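Nyanda Project Report: Teaching Two Arms to Fold a Shirt
Etornam Addo

Our goal was to show a two-armed robot how to flatten and fold a short-sleeved top. I drove the arms by remote control, and the software saved each run as one demonstration. We kept 80 of them.

The first 4 runs were too slow to use. I kept stopping to check the grip — the recorder saved every pause.
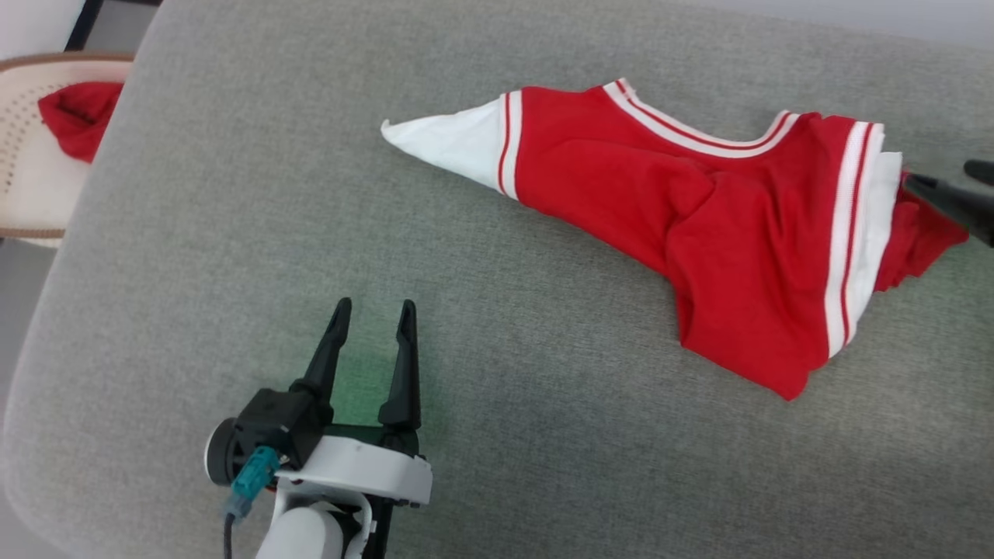
Flattening took more practice than folding. Each run began with the garment crumpled, so I had to pick a grasp point before moving anything. On the red and white top, the folds bunched up in the middle of the body hide a lot of cloth, and I learned to pull from the sleeves first. Next term we will train on the 80 runs and test with 2 new garments.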